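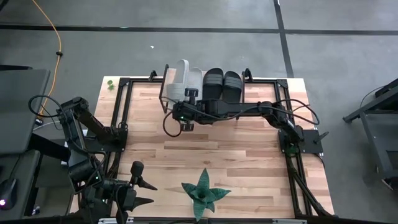 Two pairs of slides, gray and black, along the back of the butcher-block table, with a fake spiky-leaved plant up front.

Summer footwear is my weak spot. I own far too many slides for somebody with one pair of feet, and every June I haul them all out and get them fit to wear again. It takes me 18 minutes if I don't stop for coffee (I always stop for coffee).

Knock the grit off outside first. Then a squirt of dish soap in warm water and an old toothbrush — and if your straps have ribbing, brush along the ridges before you go across them. The dirt comes out so much faster that way! Rinse, shake, and stand them up to drain. Keep them out of direct sun, my friend Graça Esteves baked a pair on her back steps and they curled like potato chips.

Fake plants get the same toothbrush, only dry. Start at the middle and flick outward to the tips. If the leaves are really grimy, dunk the whole thing upside down in soapy water and hang it over the tub.

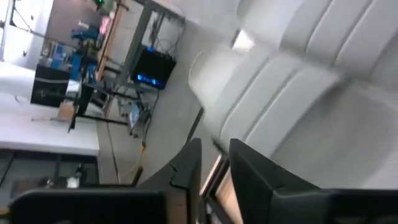
Now for padded seats, the kind with long stitched channels, I vacuum down each channel with the narrow nozzle and then wipe the same direction with a barely damp cloth. Don't soak the seams. Pale upholstery shows every drip, so I wring the cloth out twice and keep a dry one over my shoulder. Woven or perforated parts just get the soft brush and a bit of patience.

I do seats every 6 weeks, more often in January when everyone is indoors. Next up is the doormat, and I've been putting that one off.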